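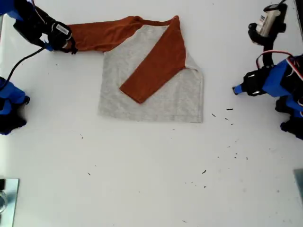

Semple objected in the morning that the sleeves ought to be laid across the back of a garment and never across the front, as a crease on the chest is the first thing a recipient sees. The objection was noted. The practice at the Clondthorpe clothing store remains unchanged for the present: sleeves inward over the body, then the hem brought up to the collar.

April. Sorting resumed at nine. The delivery from Girneck consisted of long-sleeved tops, and 300 were entered in the register before the midday break. The grey raglan with rust-orange sleeves was placed with the adult casual stock. Raglans continue to give difficulty at the shoulder, where the slanted seam does not offer a straight line to fold against, and the instruction sheet makes no mention of them. A paragraph should be added.

In the afternoon 73 items were set aside for mending, chiefly for loose cuffs. The Ciltow order was checked against the list and found to be 2 short. Both were made up from the reserve shelf. The running total for the month stands at 2,360.

Requested from the office: shelf labels, tissue paper and a second folding board. The lamp by the stockroom door is still awaiting repair. Closed at half past five.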